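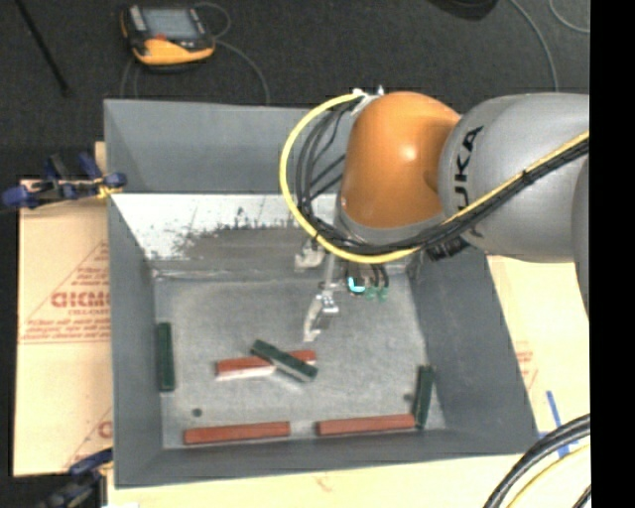

Oliwia Górecki writes that she has kept small parts in straight-walled boxes for years, and that the last pieces always go into the corners where the fingers cannot get under them. With the sloping walls she finds them more easily, but she would like to have the lid a little lighter.

Kullov Open Bin, large, gray

Bin with sloping walls and flat floor, for blocks, cut pieces, samples and other loose goods that are taken out one by one. The top is fully open. You can look in from every side and reach the floor without moving the bin.

Item number: Kullov 600
Color: gray, matte
Inside length at the top: 600 mm
Volume: 98 liters
Guarantee: 5 years on the walls and the floor
Lid: not included, please see accessories
Delivered: assembled

What it is good for

The Kullov is made for a fixed place on a bench or a low stand. We recommend it for pieces with flat sides, such as rectangular blocks, which lie quietly on the floor and do not roll. Round pieces can also be stored, but they will collect in the middle when the bin is moved, so please use the insert mat for them.

Do not fill it up to the edge. When the pieces lie in one layer, or a few of them across each other, every piece can be seen and picked alone. For storing large amounts our deep bin Khokhar is the better choice, it has straight walls and takes less room on the shelf.

About marks and wear

The surface will get scratches. On a used bin the floor becomes scuffed, and a sloping panel can lose its bright top surface and show darker areas below, as on the far side of the bin in the photo. We get many questions on this. The guarantee covers cracks and broken corners, but it does not cover a worn surface.

If the surface is important for you, for example because you store painted pieces, order the replacement panel together with the bin. It is put over the old one and held by four clips. You need no tools for it.

Cleaning

Wipe with a soft cloth and warm water with a little dish soap. Let the bin dry with the opening to the side. Please do not use scouring powder or a steel brush, they make the surface rough and then the dust stays in it. Old labels come off with warm water after some minutes — be patient with the corners.

Accessories

Kullov lid, gray, with two handles
Kullov insert mat, cut to the floor
Kullov replacement panel, with clips
Tirnine low stand, height 63 cm, fits also the Khokhar

The stand has adjustable feet. Set these before you put the bin on, and check that it does not rock.

Ordering

The bin is sent in one carton and is not stackable with other goods, so the shipping price is calculated for each piece. Orders that reach us before noon leave the warehouse in Andadley the same day. The replacement panels are cut to order and need one week more.

For larger orders, or if you are not sure which bin fits to your pieces, write to Esperanza Carretero in the sales office. Please include the size of your biggest and your smallest piece, and if possible the height of your bench.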